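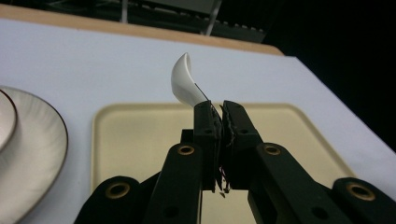 Sevitside Handling Group – Gripper Practice Board

Last updated: Wednesday

Thread: Pad replacement criteria, section 4
Posted in July by reto_g (Reto Grabner)

reto_g
Section 4 of the practice sheet says pads are changed at 600 cycles. It says nothing about condition. The foam on the tableware gripper is ragged along both edges, and torn fragments are hanging in the gap under the fingertips. By the log that set is at 276 cycles, so on paper it is compliant. I propose we add a condition rule: any loose fragment, change the pads, whatever the count.

olley_bench
Disagree with "any." Frayed edges are cosmetic until they reach the contact face. The spoon is held by the handle and the bowl is clear of the foam. What failure are you trying to prevent?

reto_g
Two. Debris dropping onto the tray or the ware, and a change in effective pad thickness, which moves the closing point. Glazed ceramic handles are narrow and smooth. I don't want the margin to depend on which part of the foam is still there.

mkj
Mikkel Kjærgaard here, I keep the log. For reference, the longest any set has run is 1,242 cycles, before section 4 existed. It was changed for adhesive failure and the foam was intact. That was the Zaugg foam, which is denser. The count limit was written for that material and never revised when we switched.

olley_bench
Then the fix is a new count limit for the new foam. Condition checks drift between operators. One person's fray is another person's fragment.

reto_g
A count limit can't catch a pad that snagged on cycle three. I'd keep both. Draft wording:

4.2 Inspect both pads before each session and every 30 cycles.
4.3 Change both pads if any piece is detached or hanging, or if bare finger shows through the foam.
4.4 Fraying with no hanging piece: note it in the log and continue.
4.5 Never trim a pad in place.

demusen_tom
4.5 needs an exception. We trim at Demusen all the time and have had no trouble.

mkj
With the gripper over the ware?

demusen_tom
No, off the table. Fine – make it "never trim over the work area."

olley_bench
I can live with 4.3 and 4.4 as written. Still against every 30. Make it once per tray change.

reto_g
Tray changes aren't logged, cycles are. I'll leave 30 in the draft and put your objection in the notes. 4.5 amended as above.

mkj
Changing both pads on that set today and restarting its count at zero. Will log the reason as condition.

Contact the board moderator | © Sevitside Handling Group | Back to top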